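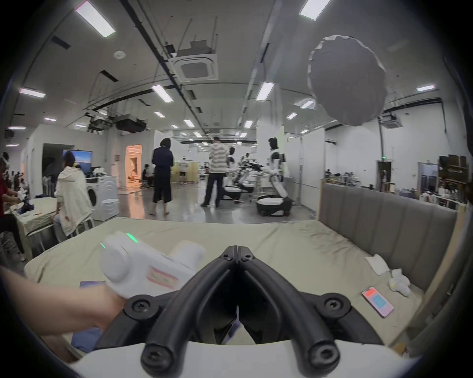

¿Qué hace un planificador cuando el brazo no puede llegar adonde se le pide? Busca otra postura de partida, y si tampoco la encuentra devuelve el control al nivel superior con el motivo del fallo.

Con esa explicación arranca mi charla con Dede Adjei, responsable de software en Usska, que lleva años peleándose con trayectorias y que habla de ellas con un cariño contagioso. «Al principio lo resolvíamos todo en un solo proceso, y claro, cuando algo se atascaba, se atascaba entero», recuerda entre risas. Ahora el sistema, que llaman Degefa, separa la percepción de la planificación y deja el control en un bucle propio, a 200 hercios.

A su lado, Yung-ching Tsao asiente. Lo suyo es la percepción, y se le nota la debilidad por las telas. «Una sábana no tiene una pose, tiene miles – y el estimador te da una con toda la seguridad del mundo», dice. Por eso prefiere que el modelo proponga 4 agarres con su incertidumbre y que el planificador escoja.

Le pregunto por las pruebas. Guardan 2000 episodios para repetirlos cada vez que alguien toca el código, y Adjei reconoce que la repetición tarda más de lo que le gustaría. «En enero queremos cambiar el formato de los registros», añade, «y ya veremos quién se queja primero».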